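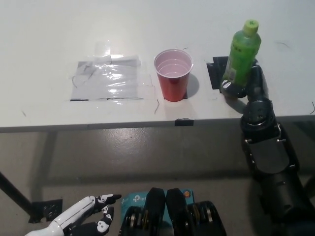

Clear plastic over a paper pad: how do I get the wrinkles out, and what about the tape marks?

Posted in Tables, Desks and Work Surfaces

Shufen Tang
Hi all! Long-time reader, first time posting, so please be gentle. I have a white table that I've been using all fall, and I've got two problems with it that I keep going back and forth on.

The first one is the plastic. I have a white paper pad on the left side of the table and I taped a sheet of clear plastic flat over it so the paper wouldn't get ruined. Great idea, I thought. Except the plastic is wrinkled all over and it catches the light like crazy, and I can barely make out the scribbles underneath. I used black tape along the bottom edge and clear shiny tape up top (ran out of the black, long story). I've pulled it up and stuck it back down so many times I've lost track, and every time I chase one wrinkle out, another one pops up at the opposite corner. Is there a trick to this? Different plastic? Different tape?

The second one is the marks. I like things to go back to the same spot, so I have squares of black tape on the tabletop, one under a red plastic cup and one under a green bottle. They work fine and I'm not getting rid of them any time soon, but I peeled an older one in October and it left a gummy gray outline that grabs every bit of hair and fuzz in the building. I've wiped it with dish soap and it just laughs at me. What takes tape goo off a white top without turning the top yellow or dull? I don't know what the table is made of, sorry! It's smooth and white and it didn't come with any paperwork. I got it secondhand over in Vadley.

Oh, and the floor is concrete and I have gray tape holding one of the feet down there too, so if there's a better tape for concrete I'm all ears.

korletey
Ooh, I know this one, I fought with plastic over a cutting chart for most of a winter.

Your trouble is probably the order you're taping in. If you tape one whole side down and then go around the edge, all the slack gets pushed to the last corner and there's nowhere for it to go. Do it like stretching a canvas. One short piece in the middle of the top edge, then pull gently and put one in the middle of the bottom edge, then the middle of each side. After that work out toward the corners, going back and forth across from each other. Don't run the long strips until the very end. It feels fussy but it takes maybe five minutes.

Also, if that sheet was ever folded or came off a roll, get the creases out before you tape anything. I lay mine under a stack of heavy books overnight. I've heard of people using a hair dryer on low, and I did try it, and I ended up with a potato chip, so go slow if you do!

For glare, look for plastic sold as matte or non-glare. It's a tiny bit cloudy, but you can see your paper from any side of the table. The thin stuff will always wrinkle on you. I pay by the sheet at a little shop called Kostness and I go for the stiffest one they have that still rolls up.

And cut it bigger than the pad on all sides, so the tape is on the table and not on the paper. The step where the pad ends is where a lot of wrinkles start.

clillis47
rubbing alcohol. done

Shufen Tang
Is that for the goo or the wrinkles, lol

clillis47
goo

Marguerite in the basement
Alcohol is fine for the goo, but please try it underneath the table first, where it won't show! If yours is painted, it can take the paint right off with it. I did that to a nightstand and I'm still mad.

What I do first is plain cooking oil on a paper towel. Lay it on the gummy outline, walk away for a while, then push the gunk off with an old plastic card. Never a razor blade on a white top, you will see that scratch forever. Then wash with dish soap to get the oil up (this is when the soap finally earns its keep), and dry it well before you put any new tape down or it won't hold.

If the squares are staying for months, swap them out every few weeks. Old tape is so much worse than fresh tape. Peel it low and slow, folded back on itself, and you'll leave way less behind.

For the concrete I don't have much. Sweep it, wipe it, let it dry all the way, then press the tape down hard with your shoe. Dust is what kills it. Mine still lifts at the corners and I just stick another piece over it.

Shufen Tang
Thank you both (all three!). I'm going to try the middle-first thing tonight and do the oil on the old outline. Korletey, does the matte kind still let you read pencil, or only marker?

korletey
Marker, yes. Pencil if you press hard. Light pencil I have to lift the sheet for.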